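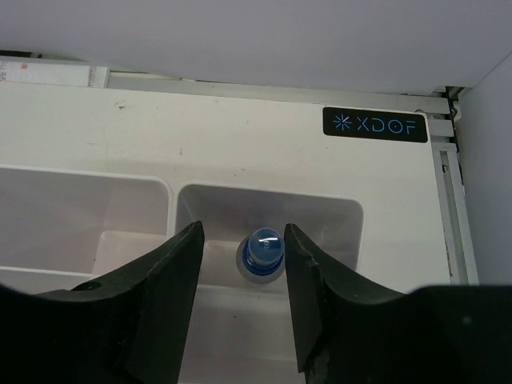

Page last changed: 2019-02-05

Bottle handling, Putari cell - notebook entry

Present: Ritva Manninen, Leonie Schwerdtfeger. Entry by Elli Mäkelä.

The arm was set to approach a single bottle with a blue screw cap, standing upright in the right-hand compartment of the white tray. Fingers come down on either side of the cap. Wear marks on the finger edges are recorded for the maintenance log; no replacement is requested at this stage.

Runs logged at Purketdale since November: 2,238. Sessions are limited to up to 60 minutes, followed by a 20 minute break for the attending operator.

Staffing. Bottle transfer was formerly done by hand by two people on each shift. One of them now attends the cell, and the other has moved to label checks under Merja Nieminen. Operators report less strain in the wrists but more time spent standing and watching. Impi Juntunen has asked that the two roles be swapped at mid-shift - agreed as a trial on line 2.

Training. Leonie's view is that every operator should be able to stop, clear and restart the arm without calling the Rolora desk. At present only the day shift can do so.

Outstanding: revised work instruction (Ritva), stool for the cell, reply to Torres on spare fingers.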